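### 4.2 Garment pick-up trials

The second series used soft items with no fixed shape. Two garments were placed together for each run, one dark grey and one lavender, and the arm was driven by hand while the wrist camera recorded. Aaliyah Gosselin set the start positions. We logged 184 runs, of which 15 were thrown out because of dropped camera data.

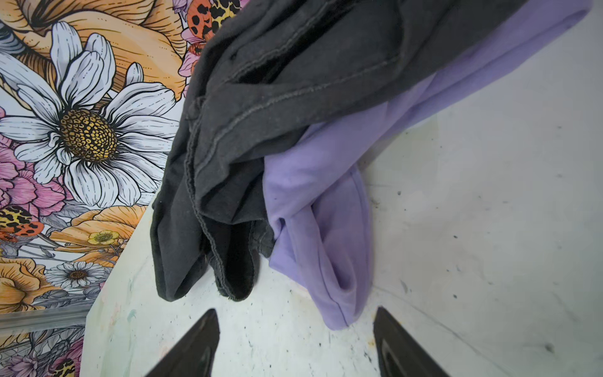

*Figure 6. Wrist camera view. Gripper fingers open below the grey and lavender garments, white tabletop beneath.*

Folds and hems were the main source of error. The dark fabric gave little contrast between layers, and the edge finder often marked a stitched seam as the outer edge. Lowering the threshold helped with the grey item but produced false edges on the marked table surface.

Nine runs were repeated in October with a slower closing speed. Results are listed in Appendix B, under the run name Wavberg. The finger spacing was left unchanged.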